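Home Notebook Teams Kit list Log in

Skamley Robotics Club: workshop notebook
10/5/21

Big day in the simulator! Team Plallow finally got their scene to load without the arm sinking through its own pedestal. The base height had been typed in as 125 when the file wanted metres, so of course it went haywire. Fixed in one line, after an hour of staring.

We then ran the reach script 30 times with the new joint limits. Seven runs ended with the elbow locked out (same pose each time, which is lovely, a bug we can repeat!). I've saved the logs under run 203 onwards. Charmaine thinks the wrist limit is the wrong sign and I think she's right.

Still to do before the Anstead heat: slow the approach, try a cloth with less stiffness, and stop the physics step from dropping when the chairs are loaded. The dark red walls are staying, the team voted for them in April and they look great behind a white arm.

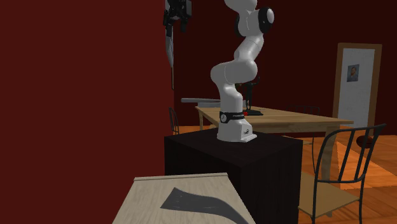 Entry: Zorica Mladenović / checked: Charmaine Motaung

Next session we swap the solver and rerun the lot. Bring the Swanepoel handout, page with the joint table.

Recent entries
Gripper friction, second go
Plallow: first scene file
Anstead heat: rules and notes

Contact the club | © Skamley Robotics Club | Back to top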